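Keeping Cool in Dresuvstead: What We Learned About Fans, Floors and Moving Air

Student project report, Jikmont School, Home Science course
June 10, 2019

Our project began with a complaint. The classroom gets hot and stuffy after lunch, and every one of us had a different opinion about what to do. Open the windows! Close the windows! Point the fan at me! We decided to find out what really helps a room feel cooler when there is no air conditioning, and we ended up having a lot more fun with it than we expected.

A living room with a standing fan and a hard floor is the kind of space we had in mind. 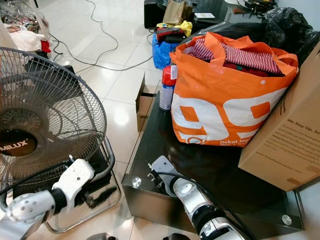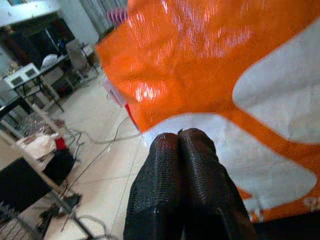

What we wanted to find out

We had 2 main questions. First, does it matter where you put a fan in a room? Second, do the things in the room (furniture, curtains, rugs, piles of stuff) change how well the air moves?

We left out ceiling fans and air conditioners. Ceiling fans would have been great to study, but only a few of our homes have them and you can't move them around.

Background

Before this project most of us believed that a fan cools the air. It doesn't! A fan moves air, and the motor even adds a little heat. The reason you feel cooler is that your skin is always giving off warmth and moisture. In still air, a thin layer of warm, damp air sits around your body. When a fan blows that layer away, drier air takes its place and your sweat can evaporate faster. Evaporation carries heat away from you.

This explains why leaving a fan running in an empty room is usually a waste of electricity. The exception is when the fan is pulling in cooler air from outside or pushing hot air out, and that turned into our favorite part of the project.

We also read up on floors. Tile feels colder than carpet even when both are at the same temperature, as tile carries heat away from your bare foot more quickly. Some of us refused to believe this until we taped a thermometer to a tile and another one to a bath mat in the same bathroom and left them overnight. The readings matched in the morning. Our feet still say the tile is colder.

How we did it

Each of us chose one room at home and drew a floor plan on squared paper. We marked the doors, the windows, the large furniture and the spot where people usually sit. Then we tried the fan in three places: next to the seat, across the room, and near an open window facing out.

To see the air moving we used streamers cut from thin tissue paper, hung on threads from a broom handle. We first tried strips of printer paper and they hardly moved at all. Tissue is much better, though it tears if you look at it the wrong way. We kept all the readings in notebooks and copied them into a shared spreadsheet at school.

We also handed out a survey to families in the Lockyer part of town. We printed 500 forms, and 200 came back filled in, which thrilled us. The longest answer covered both sides of the page and included a drawing of a wind tower.

By the end, the spreadsheet had 1462 rows of temperature readings. Sorting them took two whole afternoons, mostly spent fixing places where Fahrenheit and Celsius had been mixed up.

What we found

With the fan next to the seat, people felt cooler right away, but the thermometer hardly changed. This was true in every home.

With the fan across the room, results depended on what stood in between. A low table made little difference to the streamers at head height. A high-backed sofa was a different story, and behind it the tissue hung almost straight down.

The window test was the exciting one. In the evening, once the air outside was cooler than the air inside, a fan facing out of one window with a second window open on the other side of the home brought the temperature down faster than anything else we tried. During the hottest part of the afternoon the same setup made things worse, because it pulled hot air in.

The survey showed that most families place the fan wherever the outlet is. That makes perfect sense, and none of us had thought to put it in our list of questions. We only know because people wrote it in the margins.

What went wrong

Our thermometers did not all agree. When we finally put them side by side in the same box, the one from the Trilier kit read higher than the rest, so we corrected those numbers and marked them in the spreadsheet. We should have done this on the very first day.

Weather was a problem too. Several homes were tested on cloudy days and can't be compared fairly with the sunny ones. Also, "how cool do you feel from one to ten" is a hard question to answer the same way twice, especially if you have just come up the stairs.

What we would like to do next

We want to repeat the window test in November, when the difference between indoors and outdoors will be larger and the streamers should really fly. One group would like to test wet towels hung in front of a fan. Another wants to measure humidity, and the school has already agreed to lend us a meter.

As for our classroom, the fan now stands by the back window and faces out until the first bell. After lunch we turn it around to face the desks.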